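Handheld gripper demonstration

Handheld gripper demonstration is a way of teaching robots by skipping the robot for the first half of the job. A person holds a two-finger gripper with a camera on it, does a chore by hand, and the recordings get used later to train a policy for a real arm. I've been keeping this entry going for a while now, and I still think it's one of the friendliest ideas in the whole field (I'm biased, I spent a winter squeezing a trigger for it).

Background

The older way is teleoperation, where you steer the arm from a distance and wait for it to catch up with you. It works, but it's slow and a bit like writing with a pen taped to a broom. With a handheld tool you feel the table and the object through your own wrist, and you correct yourself without thinking. Vilho Tikkanen, who wrote the first notes for our Wevutance project, called it "borrowing the hand before you buy the arm," and the phrase stuck with the rest of us.

How it works

The camera rides on the tool and sees what the fingers see. Software then works out two things from the video: where the tool moved, and how wide the fingers were at each moment. The same fingers go on the robot later, so the view in training and the view at run time match pretty closely — that match is the whole trick. A shuttlecock makes a good test. The skirt is a lattice of thin plastic ribs, light comes through it, and on a pale tabletop there isn't much contrast to go on. You bring the open jaws down on either side of it and then decide how hard to squeeze.
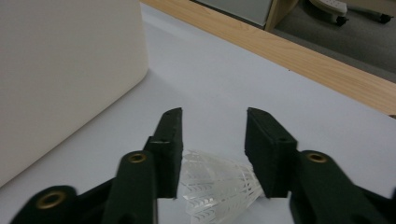
Vol. 7, No. 2, p. 31

Results

In the Wevutance set we collected 1,000 demonstrations and kept 994 after throwing out the ones where tracking got lost. Of those, 464 used light or flimsy objects, shuttlecocks included. Ülle Rebane trained one policy on everything and another on the flimsy group alone, then ran 200 trials with each. The mixed one did better, even on the flimsy stuff! I had bet the other way and owed her lunch. Her guess is that the extra variety in approach angles helped more than extra practice on soft things. Mine is that we were all sloppy in the same way on the flimsy objects, and the rest of the data watered that down.

Limits

Motion blur is a nuisance, and fast wrist flicks are the worst of it. People can also reach poses that an arm can't, so some lovely demonstrations are no use at all on the robot. Clem Tuhiwai wrote the filter we call Sendik to catch those before training. It's a touch strict for my taste, but I've stopped arguing. There's no force sensing in our version either, so grip strength has to be guessed from finger width.

See also: Teleoperation; Imitation learning; Parallel-jaw gripper

Last revised 28/05/2024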